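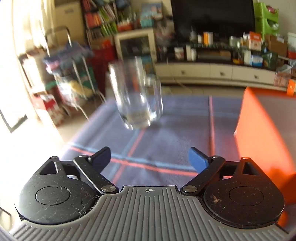
Clear glass is a rotten thing to ask a robot to find. I've spent most of this year being beaten by tumblers, and I write perception software for a living, so you'd think I'd have some pride left.

Our group at Pemell builds a planning stack called Grukon. You give it camera views from the gripper, it works out where the object is, and it hands a path to the arm. Mugs? Lovely. Tins, boxes, a bright plastic anything? No trouble at all. Then you put down an ordinary drinking glass and the depth map has a hole in it where the glass should be, or (my favourite) it reports the tablecloth behind as solid and perfectly reachable.

Stripes and checks make it worse. A plaid cloth seen through a thick glass base bends all over the place, and our old edge finder adored those bent lines. It would draw a confident little box round a bit of cloth and off we'd go to grab it. Add strong sun from one side and a smear of motion blur, and you get two rims for the price of one!

In June we gave up on fixing single pictures and started tracking over time instead. The new filter keeps a running guess of where the rim is and looks at 7 frames before it commits. If the rim doubles, the guess gets wider and the planner slows down. That sounds obvious written out like this, but it took us ages, mostly because our clocks didn't agree. The camera and the gripper width were logged out of step, and I spent a fortnight blaming the filter.

We tested it over at Ukthorpe with 400 recorded clips from real homes, clutter and all. The old version got a usable position in 100 of them. The new one managed 285, and I did a small dance by the kettle.

What's left is mostly the awkward stuff: a tilted glass, a fast hand, a window blazing away on the left. I'm now poking at Garg, our replay tool, so I can drag a clip back and forth and watch the guess wobble as it goes. The slider still sticks on long clips, and that's my job for tomorrow morning.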